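Bench Tips From a Robotics Club Season

Home / Workshop / Tips / Bench and Garage
Posted July 2, 2019

I help run the after-school robotics club at Birnmont, and every spring I come home with a notebook full of little bench tricks that have nothing to do with winning anything. They're about tape and screws and where to put the multimeter. My own garage is a lot nicer because of them, so I finally typed them up.

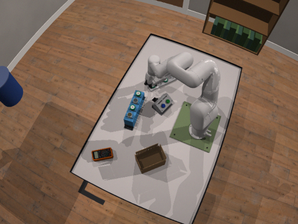 Our season project this year was a sorting challenge called Sorka. Each team had to program an arm to press the right buttons in the right order and tidy up the small stuff on the table, first in the simulator and then on a practice bench with real boxes and real clutter. We spent most of April on the simulator part, and I was surprised how much the kids learned about plain old table layout from it. If you can't reach a switch with a gripper, you probably can't reach it nicely with your elbow in the way either!

Lay the table out before you build anything

We used to just dump things down and start. Now everybody gets the first 3 minutes of a session to arrange the bench and do nothing else. Button boxes go where the arm can come straight down on them, and anything tall goes behind. Same thing at home with a drill press or a sewing machine - put the machine where it has to be, then give the space in front of it to whatever your hands touch most.

Tilt is fine, by the way. I used to square every box up to the table edge (it looks so tidy in the simulator, too) and the kids talked me out of it. A box set at an angle is often easier to get at, and their programs had to cope with crooked boxes anyway.

Keep one empty box on the bench

My favorite tip of the whole bunch. A plain cardboard box, no lid, nothing in it when you start. During the session it collects screws you've pulled, offcuts, the mystery washer, caps from pens. At the end you sort it, and you don't get to leave until it's empty again. I have one next to the toaster now for rubber bands and bread clips and it works just as well there.

Cut the flaps off if they bother you, or tape them down on the outside with packing tape. Shoe boxes are too deep for small hands. The trays that canned soup comes in are perfect.

Multimeters want a home

Pick a bright one. A black or gray meter vanishes on a messy bench, and an orange one doesn't. Ours gets a corner of the table, always the same corner, and the leads get wrapped loosely in a figure eight and held with a hair tie. Don't wind them tight around the body, they crack right where they go into the plug.

Turn the dial to off when you put it down. I've bought so many nine-volt batteries. We put a strip of red nail polish at the off mark on the club meter and it helped a lot, especially with the younger ones who don't read the little symbols yet.

Color your buttons, then write it down

The kids love colored push buttons and will happily wire up a whole row of them. Then a week goes by and no one remembers what gray does. We tape an index card to the underside of each box with a line for every button, starting from the cable end. Pencil, please, things change.

If you're mixing colors, alternate them. Two of the same side by side get mashed together by a finger in a hurry, and by a gripper even more so. I did the same with the labels on my breaker panel at home, a dot of green on every other one, and I find the kitchen breaker in the dark much faster.

Bolt it to a plate

Clamps slip. We mount anything heavy on a square plate and fasten the plate to the table, and paint the plate a color the tabletop isn't, so you can see from across the room if it has shifted. I did my bench vise that way with a scrap of plywood and leftover porch paint. Snug the screws up a little at a time, going corner to corner, and check them again after the first week - mine had all backed off a quarter turn.

Small habits that stuck

Sweep before you switch off the lights, while you can still see the screws.

Tables with a raised edge keep round things from rolling off. A strip of foam weatherstripping does it on a flat one, and it peels off later with a hair dryer.

Put binders upright on the lowest shelf and leave the upper one clear for whatever you're working from tonight.

Set a timer for 45 minutes and stand up when it goes. The Giteo team ignored this all season and had the sorest backs in the building.

Save the program under a new name before you try the clever idea. Team Balogh got to version 66 on their button routine and ended up going back to 45, so I guess they were glad to have it.

Next up I want to do a page on storing wire, which I'm still bad at. Right now it's a bucket.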